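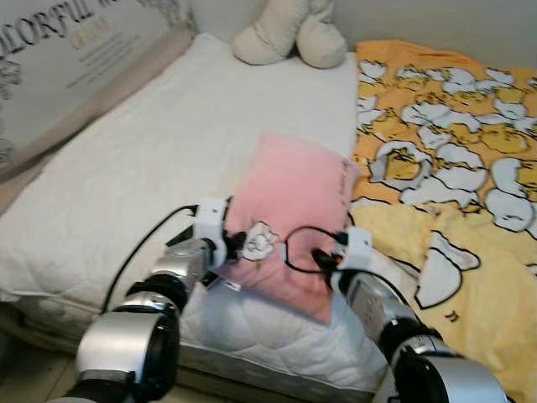
Jernix bedroom task set, data collection meeting
29 March 2025
Present: Jerome Villanueva (chair), Khải Phùng (minutes)

1. Episode count
Total stands at 2898 accepted episodes. Target for the next release is a further 700, all from the bed station. Minutes of the previous meeting accepted without changes.

2. Labels
J. Villanueva reported that "pick" and "hold" are used inconsistently between operators. Agreed: "hold" begins when the object is clear of the surface and the arm has stopped.

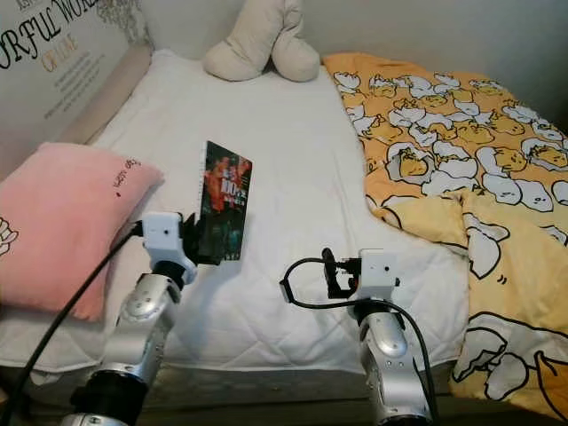

3. Single-arm segments
K. Phùng asked whether segments in which one arm carries the load should be kept in the two-arm set. Discussion on idle-arm noise. Where the left gripper has the card by its lower edge and the right one is open beside it, both arms are to be logged at full rate and the right tagged "waiting". Trimming is not permitted.

4. Storage
Transfer to the Jiston server failed on 2 batches. Checksums to be rerun.

Actions
JV: revise label guide.
KP: rerun checksums, resend both batches.

Next review in August.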